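Set the camera before you touch the arm

When a cell starts missing picks, most people go to the arm first. They check the gripper, re-teach a point or two, slow the approach down and try again. I have worked on the Stanamon cell at Reston long enough to think this is the wrong order. The camera should come first, every time, and it should have its own line on the maintenance sheet.

Our cell is nothing special. One arm, one bench, one wrist camera, and a simulated copy that we use to try out changes before they go near the real thing. In May it began to stop in the middle of a shift. Henryk Makowska spent most of a Friday re-teaching the pick positions, and by the evening it was worse. The log had 237 failed looks in it. The arm was going exactly where it had been told to go. The mounting angle in the settings belonged to the old bracket, and the new one was different.

Iida Tuominen found it by doing something I now think should be compulsory. She loaded the same settings into the simulated cell, left the arm out of it, and rendered what the camera would get from the look position. It took her 20 minutes, coffee included. 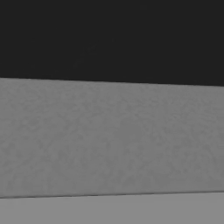

A view with nothing to pick up in it is still worth having. If you know which edges ought to be level and yours are sloping, you have learned something about the mount. If a plain grey surface fills most of the view, you are too close or pointing too low, and no amount of gripper work will help. I would sooner have one dull picture like that than a page of joint readings.

The usual objection is time. Bożena Krajewska, who plans our stoppages, allows 55 minutes for a changeover and does not like giving any of it away. I understand that. But she also signs off the hours we lose when a cell is set up badly, and those never appear on the changeover sheet.

The other objection is that the simulation is not the real cell. True — ours has stone-coloured surfaces that look like nothing in the building, and the light is far too even. It doesn't matter for this. Angles and distances are what you are checking, and those come from the same settings file.

Rungnapa Phuthong has now added the look check to the Weltside cell as well, before homing and before any teaching. I would like to see it on every sheet we have, with a space for initials next to it.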